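The Brown Table at Temota

Temota is the name of our small workshop room in Sedau, where we test and sort tableware and simple laboratory things before they go to the shelves. In July we started to put pictures of the table on this page. The shop list has 3,749 entries now, and roughly 700 of them have crossed this same tabletop. Click on any picture to see it bigger.
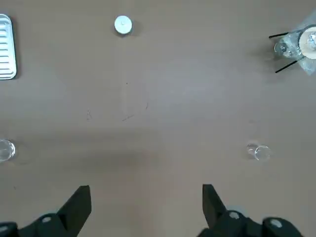

Small parts are the most difficult to keep in order, and we lost many of them in our first year. Now we work from the edges and keep the middle of the table free. The ribbed aluminum tray has its place in the corner, and a small round white piece like a cap can stay alone, with much space on each side, so the eye finds it quickly. Clear plastic wrapping stays on until the shelf is ready — it is noisy, but it protects well.

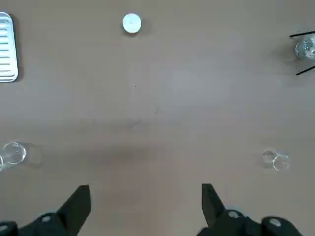 Our tabletop came from Bednarek, together with 12 shelf boards which we still use. We wanted a color that is calm for the eyes during a long afternoon. On this light brown, matte surface a glass cup is easy to notice, and the metal tray with its rounded corners also stands out well. A white table was our first idea, but I am glad we did not take it. 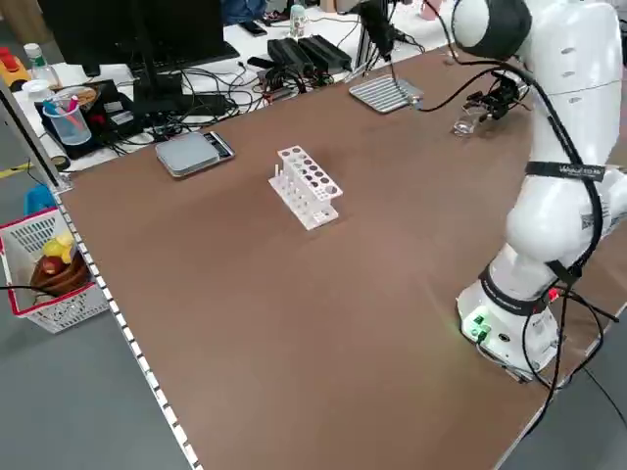

Test tube rack in the center, kitchen scale to the upper left, one small glass cup standing under the gripper.

More pictures are in the Murkness album, which shows our older room with the low ceiling. New ones are added in the evening, when the sorting is finished.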